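Home | Kitchen Tips | Workshop Tips | Staff Notices | Contact

Tips for Shared Kitchens Where Automated Arms Handle the Cups
Hastham Workplace Services, 2020-03-04

Staff at the Trorcombe canteen return up to 500 cups on a working day. Sorting has passed to the automated station, and kitchen staff now spend that time on food preparation and the serving counter. The following tips apply to all 22 members of the kitchen team.

Mark the work surface in squares with blue painter's tape. Press down torn ends, and replace any strip that has begun to flake. Wipe up crumbs and specks before each shift.

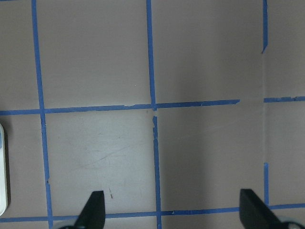

Who looks after the surface now that the sorting is automated?
The early shift does, and the task is counted as paid working time.

Keep trays and racks in their agreed places. Stand cups upright on the tray, in rows, with the open side up – a cup set down at an angle is harder to grip. Keep hands clear of the table while the arms are moving.
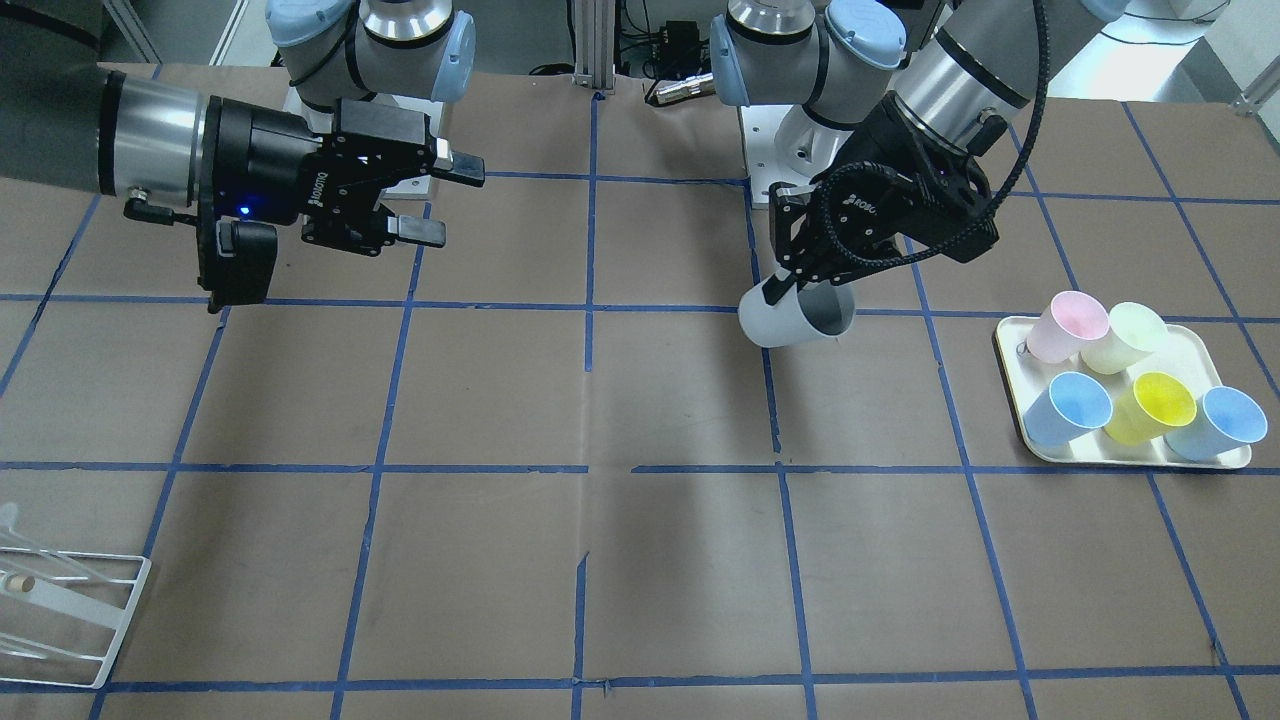 Ayala wrote that the evening shift misses the talk that went with sorting by hand, though sore wrists are less of a complaint than they were in September. The evening break has accordingly been extended to 32 minutes.

Requests for changes to the table layout should be left at the serving counter before the end of the shift.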